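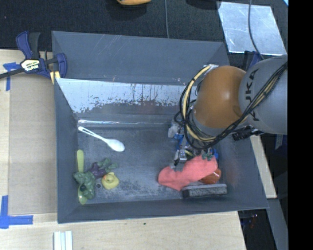 Cables on a bin picking cell: is "twist and hope" normal practice?

Posted in Automation and Robotics, Wevside Help

I look after a single picking cell at a unit on the Skudport estate. One KUKA arm, one gripper, one sloped bin clamped to a wooden bench, and a box of odds and ends to pick: cloth things, plastic spoons, toys, a rubber duck. It was put in by Coduvitz and handed over to me with a folder of paperwork that covers the controller in great detail and the outside of the arm hardly at all.

My trouble is the cables. There is a bundle of black ones that comes down over the grey link, goes under the orange joint and loops back up round it, and a yellowish one follows the same curve. In April we had a fault where the gripper dropped out at random. It would go for a pick in the right half of the bin, lose its signal with the fingers down among the objects, and stop. I replaced one connector and it went away for a while. Now it has come back, and the log shows 4 dropouts over 300 picks, all with the arm reaching down into that same half.

Coduvitz say the loop is "within normal limits for this application". They would also like to sell me a dress pack from a firm called Shin, which costs more than I am allowed to spend without a meeting. I asked what the normal limits were and got the same sentence again.

So, two things.

Is there a sensible way to check whether the loop is the culprit before I spend money on it? I don't want to swap parts until the fault gets bored.

And does the bin matter? It's held with bar clamps and I have been told by a colleague that it creeps, that the gripper then touches the floor or the wall, and that the knocks are what upset the wiring. The floor is scuffed and there are flakes off the slanted panel at the back, so something has been rubbing in there. I'm not convinced it has anything to do with a signal fault, but I've been wrong before.

posted by benchside, 10 September 2026

greaseandgaiters

Yes there is a way, and it costs you a morning. Don't buy anything yet.

First, stop thinking of it as a random fault. You've already told us it happens with the arm in one part of its travel. A loose wire in a cabinet doesn't care where the arm is pointing. A broken strand inside a cable that gets bent every cycle cares very much. That isn't proof, but it is where I would look.

What I'd do:

Put the arm in manual at reduced speed and take everything out of the bin. Jog it to the pose where it drops out and leave it there. Look at the input for the gripper on the pendant and write down whether it is steady.

Now turn the wrist slowly, one axis at a time, to both ends of what the program uses. Watch the input and not the arm. If it flickers, note the axis and the angle, go back, and see whether it flickers at the same angle again. A fault that repeats at one angle is nearly always the cable or the strain on a connector. If you can't get it to repeat, don't talk yourself into believing you saw it.

If it stays steady, stop the arm, isolate it properly and do the wiggle test by hand with a meter across the pair, end to end. Both ends unplugged. Hold the cable either side of the tightest part of the loop and flex it gently. People skip this because it's dull and then they order a new gripper.

While it's isolated, run your fingers along the outer jacket where it passes under the joint. You want flat spots, shiny patches, or a place where the jacket feels soft and the rest feels firm. Look hard at any tie that is pulled tight as well. Cable bundles on robots fail at the ties more than anywhere else in my experience, and the usual offender was put on by whoever repaired it last.

On the connector: the one you changed may have been fine all along. Unplugging and replugging moves the cable a little, the broken strands touch again, and you get a few good weeks. I've seen that fool better people than either of us.

As for "within normal limits", ask for the minimum bend radius of the cable, moving, in millimetres, from the maker's own sheet. Then measure your loop at its worst pose. Either it's bigger than the figure or it isn't. Ask whether the cable is rated for twisting too, as some are only rated for bending, and a wrist does both. If they can't give you a number then they haven't checked, whatever the email says.

I have nothing against dress packs. I do doubt that a bought one is needed on a cell that picks spoons. A longer loop, a swivel bracket and hook-and-loop straps with a bit of slack in them will do a lot.

pallet_nine

Just change the cable. Ours had error 1035 on the in-house fault list and it was the cable. Took 2 hours including lunch. You can test all you like but you will end up changing it anyway so why not start there.

Also tape round the bundle helps.

Reply from benchside: Our list doesn't have a 1035 on it, so I can't compare. And what sort of tape? I'd have thought wrapping the whole bundle makes it stiffer.

Reply from greaseandgaiters: It does. Please don't tape it solid. The cables need to slide past each other as the joint turns.

tolerable_fit

I agree with most of the long answer above, so I'll take the bin.

Your colleague has joined two separate problems. A creeping bin is real. Bar clamps on a sloping-sided bin don't have much flat to bite on, and a softwood bench gives under the pad. But you can find out without arguing. Put a strip of tape on the bench against the bottom edge of the bin on two sides, draw a pencil line on it, run a shift and look again. If the bin is still on its line, the matter is closed. If it has moved, screw a pair of wooden stops to the bench and let the clamps do the holding down only.

Scuffs on the floor tell you very little by themselves. Fingers that pick small things off a hard floor will mark it, and so will a plastic spoon being dragged to the wall a few hundred times. I'd sweep out the flakes and dust, then see whether fresh ones appear and where. Also check your lowest pick height against the true floor, measured with the gripper you have on now. If the fingertips have been changed since it was set up and the tool length hasn't, you could be pressing into the floor on every thin item. Cloth hides this nicely, as it squashes and the pick still counts as good.

Could a knock upset the wiring? A hard one, yes, if a connector at the gripper is poorly supported. I'd expect the dropouts to come at the moment of contact, though. Look at the time stamps. If the signal goes while the arm is still on its way down, before anything has been touched, the bin is innocent and you can tell your colleague so.

One small thing. Write the date on every part you change, in paint pen, on the part. The folder will be lost before the arm is.

Reply from benchside: Did the jog test this morning with the bin empty. The input was steady at the pick pose and flickered twice while I was turning the last axis, at nearly the same angle both times. On a third go, nothing — so I am not celebrating. Pencil lines are on the bench. I've asked Coduvitz for the bend radius in millimetres and will post whatever comes back, if anything does.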